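4. Steaming vegetables with the insert

Have ready before you start:

Parkell steamer insert, rinsed
Deep steel bowl (the smaller of the 2)
Wide shallow steel basin
Serving plate
1 head of broccoli
Knife, board, kettle, oven gloves

New insert? Do section 3 first (first wash). Don't skip it, the coating dust tastes horrid.

Setting out

1. Clear the table. Cloth is fine for laying out and serving. Not for the hot bowl, see Caution below.

2. Wide basin at the front, this is for washing. Plate to the right of it where you can reach.

3. Deep bowl behind the basin. Drop the insert in, check it sits level. If it rocks, take it out, turn it a little, try again.

4. Broccoli goes at the back, next to the deep bowl. Keep it whole untill the basin has water in it. 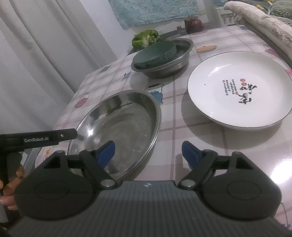

Fig. 4a. Table laid out: basin, serving plate, deep bowl with insert, broccoli at the back.

Plate can be any you like so long as it's bigger than the insert. Raised foot is handy, easier to pick up with gloves on.

Washing and cutting

5. Half fill the basin, cold water. Head down, swish, leave for a couple of minutes. Swish again. Change the water if it's gritty.

6. Cut into florets, all much the same size. Stalk: peel it, slice thin, don't bin it.

7. Shake dry.

Steaming

8. Insert out. Pour 200 ml boiling water from the kettle into the deep bowl. Insert back in. Water must stay under the base of the insert. If it comes through the holes, tip some away.

9. Move the bowl to the hob, low heat. Stalks in first, florets on top. Don't pack them down, steam needs to get round.

10. Lid on (any flat pan lid that covers the bowl). Four minutes, then poke a stalk with the knife. Still hard, give it one more and check again.

11. Heat off. Lid off, tilting it away from you. Lift the insert out with gloves and tip onto the plate.

CAUTION: The bowl gets as hot as a pan. Never straight onto the tablecloth, use a trivet or a folded towel. Steam comes out of the side holes as well as the top, so keep wrists clear.

CAUTION: Don't let it boil dry. The insert will warp and we can't replace it under the guarantee.

Note: fine scratches inside steel basins are normal wear. Wash with a soft sponge, no wire wool.

Note: insert not for the oven or the grill. Microwave, see section 6.

Spare inserts: order part 3290. Lid knob is part 1339, sold seperately.

Section checked by Lorena Sepúlveda, 21 Mar 2025. Next: 5. Steaming fish and dumplings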